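Zimthorpe Community Food Skills Programme
Interim report to the Clinderano Fund
Prepared by Keabetswe Nkosi, programme manager

1. Where we are

The programme is at the halfway point of its funded period. The grant pays for free cooking and food budgeting courses for adults in Zimthorpe, with priority given to people who have moved into the town in the past three years and to people living alone. By the end of December we had enrolled 246 people against a full-period target of 300. Enrolment is ahead of plan. Completion is behind it, and section 3 deals with that.

We are running courses at two sites. The Arkari Centre takes the daytime groups and the Saraç Hall takes the evening groups and the Sunday family session. Both sites have been booked through to the end of the grant at the rates in the original budget.

2. Activity this period

The six-week basic course has kept the same outline as in the first period: knife skills, storage and dates, soups and pulses, eggs, one-pot meals, and planning a week's shopping. Week four was changed after the first two groups told us they already cooked eggs often and wanted more on fish. We now cover eggs in half a session and use the other half for tinned and frozen fish.

Mostafa Amrani joined as second tutor and has taken over all evening groups. He has also rewritten the handouts. The old ones ran to four pages a week and most were left behind on the chairs. The new ones are a single sheet with the recipe on one side and costs on the other. We have had them translated into Arabic, Polish and Turkish. A Tigrinya version was requested in the autumn and is still with the translator.

A new short session on fruit, vegetables and seafood was added for people who have finished the basic course. It deals with portion sizes, what freezes well, and when it is worth buying fresh. Demand has been good and there is a waiting list at the Saraç Hall.

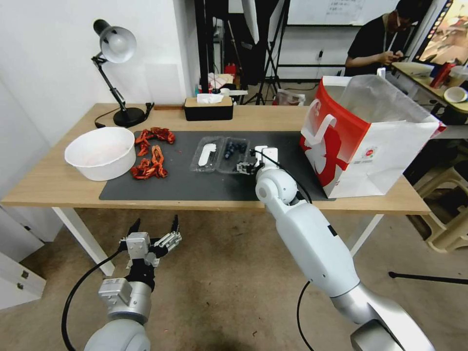 Crawfish and a tray of blueberries on the desk.

The shopping walk, where a tutor takes a small group round the market and one supermarket, ran at both sites. It was cancelled twice in bad weather. We will move the remaining walks to the spring.

3. Completion

Of those who enrolled on the evening courses, 59 left before week six. Daytime groups lost far fewer. We telephoned the people who had left and spoke to most of them. The usual reasons were changed shifts, childcare, and the last bus, which leaves Zimthorpe market place before the evening session ends.

We have made two changes. Evening sessions now start at 5.45 and finish in time for the bus. Anyone who misses a week can attend the same week at the other site without asking first. The first evening group under the new times is in its fourth week and attendance is better, but one group is too few to draw much from.

We did look at paying for a crèche in the evenings. The cheapest quote would have used most of the remaining contingency, so we have left it for now and would like to discuss it at the review meeting.

4. Money

Spending is within budget overall. Ingredients are over by £900, mostly on oil, butter and fish. This is covered by an underspend on tutor hours, as the second tutor post was filled later than planned. We ask the Fund to agree the transfer between these two lines. No other changes are requested.

The cooker at the Arkari Centre failed in the autumn and was repaired by the centre at its own cost. One daytime session was held as a cold food session as a result.

5. Problems and risks

Storage at the Saraç Hall is poor. We have one lockable cupboard and share the fridge with the lunch club, so evening ingredients are bought on the day. This takes up tutor time that was not in the original plan.

Food hygiene certificates for both tutors are up to date. Allergy forms are collected at week one, and we have started checking them again at week three after a participant's details changed part way through a course.

6. Next period

We plan five further basic courses, three at the Arkari Centre and two at the Saraç Hall. Follow-up calls to the first groups will begin shortly and will ask how often people cook at home and what they spend on food in a normal week. Those results will be in the final report, along with the full accounts and copies of the handouts.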